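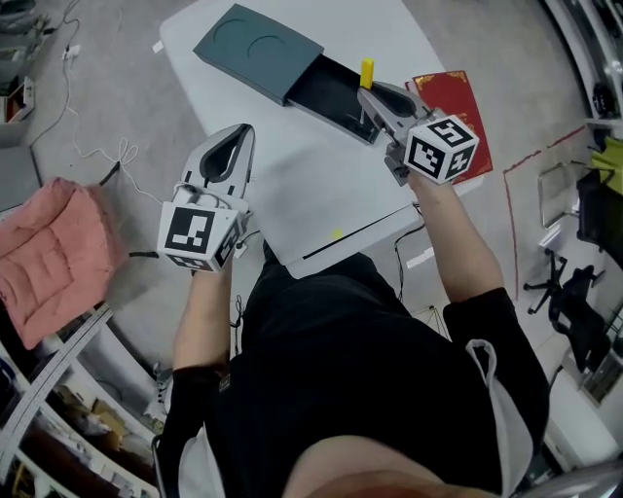
Brosa Opens Its Teaching Workshop to Visitors and Shows How Robots Learn Work by Hand

Clinard, January 15, 2018

Brosa, a company for robot training and automation, has opened its workshop in Clinard to the public for one day. Roughly 400 guests came from local companies, schools and the neighborhood. It was the first time that visitors could stand next to the tables where the company records hand work for its robot arms.

In the demonstration, an operator works with two hand-held grippers, one in each hand. Each gripper carries a cube with black-and-white marker patterns. With the help of these patterns the software, named Ilex, follows the position of the gripper. The tasks are small and taken from daily life, such as work with a drawer box and a yellow block on a white table. The recordings are later used to teach a robot arm the same movement.

"Many guests expected to see a big machine behind a fence," said Chelsea Catterall, head of the workshop. "They were surprised that the first step is a person at a table. We repeat one task many times, and we change a little the place of the objects each time."

Brosa began with this method in June of last year. Since then the team has collected 4,000 recordings for 11 different tasks. The open day offered 4 guided tours, and after each tour the guests could try the grippers themselves under the guidance of an operator.

"To open a drawer is easy for us, but with the grippers you must think again about your fingers," said Kieran Entwistle, who is responsible for the training of new operators. "After some minutes most people find the right feeling. The children were often faster than their parents."

The tasks shown at the open day were prepared together with Abdella, a supplier of small storage products. Both companies want to continue the cooperation this year and add tasks with packing and sorting.

Schools and companies which would like to visit the workshop in a group can send a request to the Brosa visitor office in Clinard. The tour is free of charge and is given in English.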